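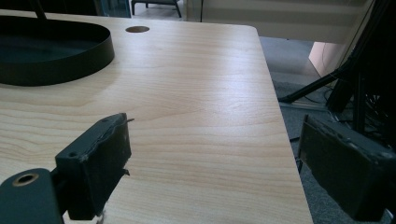 Green fingers over the bench, tray on the left.

stanciu_fan
Ornside robotics club, August build. We're collecting demos by hand with the gripper before anything gets near an arm. The task is putting small things in the black tray. Target is 600 demos and I've been told this is the fun part.

Ikum
That strip on the inside of the left finger is fraying. I'd stop and redo it now, or your first half and second half will be two different grippers.

stanciu_fan
It's character.

Ikum
It's a flappy bit in every single recording.

Soledad Montecinos
I'd leave it, sorry Ikum. Our class did 1330 with pads that looked as if a dog had been at them and the policy coped. Swap halfway and you get exactly the mismatch you're on about. Pick one and stick with it.

Ikum
"Coped" is doing a lot of lifting there. More than the gripper was, if I remember your demo day.

Soledad Montecinos
It dropped four. Out of a great many.

fakalum
Different worry: the shiny band across the middle of the table. Ours went to pieces when the light moved after lunch. Can you vary it on purpose? Blinds up, blinds down, move the tray about a bit too.

stanciu_fan
Blinds I can do. Tray has been moved twice, under protest. Keeping the frayed finger for this batch, new strips for the next one, and Ikum can have the old one framed.

Ikum
I'll take it. Label the batches.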